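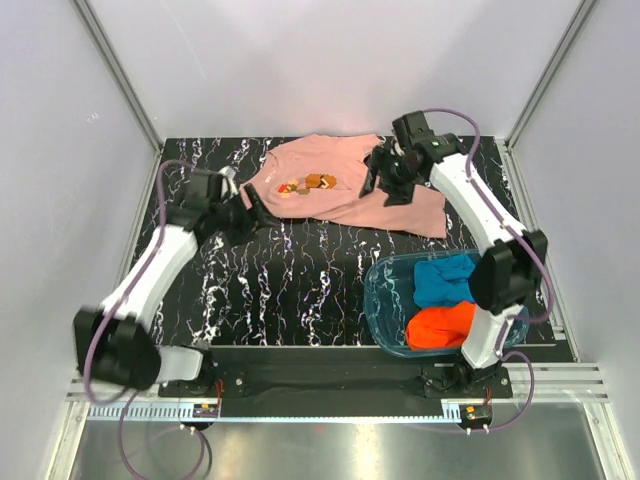
Dos brazos sobre una camiseta rosa; en el barreño azul hay dos prendas más.

Junio. Por la redacción de Notier
Tiempo de lectura: 2 minutos

Doblar ropa se ha convertido en la prueba habitual para un sistema de dos brazos, y casi siempre se discute sobre el modelo. Creo que se discute poco sobre el resto del programa.

En Cindine pasamos la primavera ajustando una política que terminaba 79 de cada 100 camisetas. Probamos a entrenarla con más datos y la cifra apenas se movió. Al revisar los registros vimos que la mayoría de los fallos venían de la sincronización: un brazo tiraba de la tela con una orden calculada 25 milisegundos antes que la del otro. La camiseta se torcía y la percepción, que iba bien, recibía una forma que no había visto nunca.

Lo arreglamos con un reloj común y un visor que muestra las dos trayectorias en la misma línea de tiempo. El visor, que llamamos Stenent, costó ocho días de trabajo. Debimos escribirlo el primer mes.

Un planificador clásico tampoco resuelve la tela por sí solo, y no pido volver a eso. Pido que los artículos publiquen las latencias, la frecuencia de control y el criterio con el que se reintenta un agarre. Sin esos datos, comparar dos porcentajes de éxito sirve de poco. Nosotros ya los incluimos en cada informe, también cuando salen mal.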